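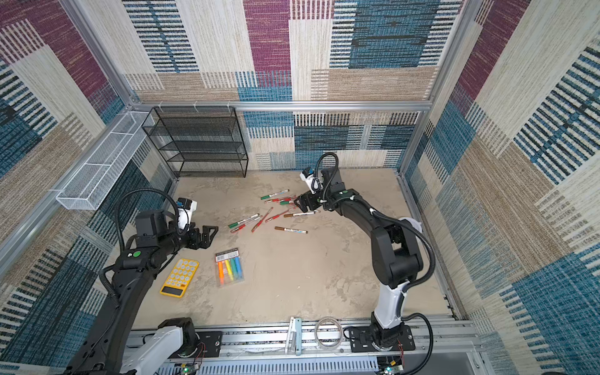 What does a small company have to budget for when it wants to add a second two-arm cell? The arms are the part everyone remembers, but grippers, wrist cameras, cable protection, the frame and the hours for setup must all be in the same plan.

That is the lesson from Nonero, a packing firm for school and office supplies, which presented its equipment plan on July 27, 2023. The company wants to order 2 more cells in November, for sorting markers, highlighters and calculators before they go into sets. The supplier will again be Adberg, which built the present cell.

In the first plan, spare parts did not have their own line. When gripper fingers were worn, the money was taken from the training budget, and the training was moved two times. The new plan keeps 22 percent of the purchase price for spares and service — more than the management wished at first, but it was accepted.

Delivery time is the other question. Adberg offers 30 weeks for a complete cell, and less if the customer assembles the aluminum frame by itself. Nonero has decided to do so for one of the two cells and to compare the cost afterward.

The software comes from Fledusix and is paid per arm, so the yearly fee will be for 4 additional arms. The engineering office Bouzid checked the offers and recommended to ask for a fixed price for three years. The answer of Fledusix is expected before the order is signed.

Nonero will also rent shelves and baskets for the first months, until it is clear how much storage is needed at each cell. The rent is already included in the plan.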